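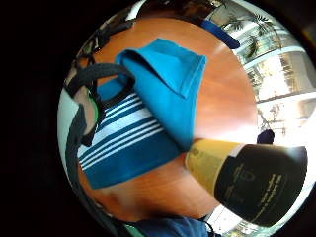
1 min read

The Sheehan robotics club is teaching a machine to pack its own bags! Well, almost. Since March, the students have been out collecting practice clips for Wotau, their home-built arm, and they've reached 82 already with a goal of 100 before the regional meet.

The job for this round is soft stuff, and soft stuff is hard. A striped bag with a turquoise flap and a long strap never lies the same way twice, and the club loves it for exactly that. They work with a hand-held gripper at ordinary tables, cups and all, so the arm can learn from places people really sit.

"We did blocks last year and got bored," said team captain Kieran Haworth. "A folded bag is a real problem. The strap alone kept us arguing for a whole afternoon, and I loved every minute of it."

Thirteen students are on the team this season, and they'd happily take more (no coding needed to start, just patience and steady hands). The club meets Thursday after the last bell.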